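Vollcombe Community Kitchen
Hall and kitchen safety check, with comments
Checked by: Eilidh McIver
Date: 2024-08-26
Copy to: Geeta Tiwari, Marion Paterson

ENTRANCE AND HALL

Front door opens fully from inside: OK
The new closer is lovely. It shuts gently and even Marion's trolley gets through without a fight.

Fire exit, garden side: ACTION
Door fine, path less so. The brambles have had a marvellous summer and are over the step again. Cut back to the fence before the next lunch.

Emergency lighting: OK
All came on with the test key and stayed on. Big improvement on July!

Floor: OK, one comment
Loose strip by the piano is glued down and level. Please keep the piano off it for now.

Stacked chairs: ACTION
Stacks by the radiator are too high. Spread them along the back wall and leave the extinguisher clear.

KITCHEN

Fire blanket: OK
On its hook, tabs hanging down, easy to grab.

Extinguishers: OK
Pins and seals in place, gauges in the green, service labels in date.

Gas shut-off: OK
Turns easily. Kittipong has painted the handle bright yellow and I love it, you can spot it from the hatch.

Fridge temperature log: PART
Filled in beautifully up to the end of July, then patchy. The pen had gone missing (I've tied a new one on with string).

Knives: OK
All back on the rack. The small one with the cracked handle has been thrown away.

Extension leads: ACTION
The urn is plugged into a lead again. It needs its own wall socket, always.

WASHING-UP AND WASTE

Hot water at sink: OK
Good and hot, and the warning sticker is still readable.

Plates scraped before washing: OK
So much better than last time! Shells, peel and crusts go in the food caddy, and the sink trap was nearly clean when I opened it.

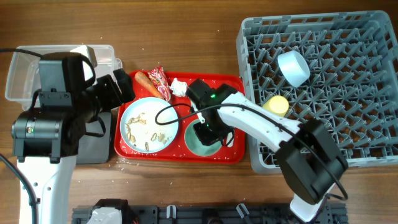 Food caddy: ACTION
Lid hinge has gone on one side. Geeta, could you ask Kelmendi for a replacement lid before we buy a whole new caddy?

Outside bins: OK
Lids shut, wheels locked, no sign of rats.

Cleaning products: PART
Locked away, but there's a spray bottle with no label. Empty it and bin it, please don't guess.

FIRST AID

Box contents: PART
Eye wash in date. Blue plasters low, so I've ordered a box of 40.

Accident book: OK
One entry, a grazed knuckle, properly written up by Anežka.

Next check: after the boiler service. Marion has the keys.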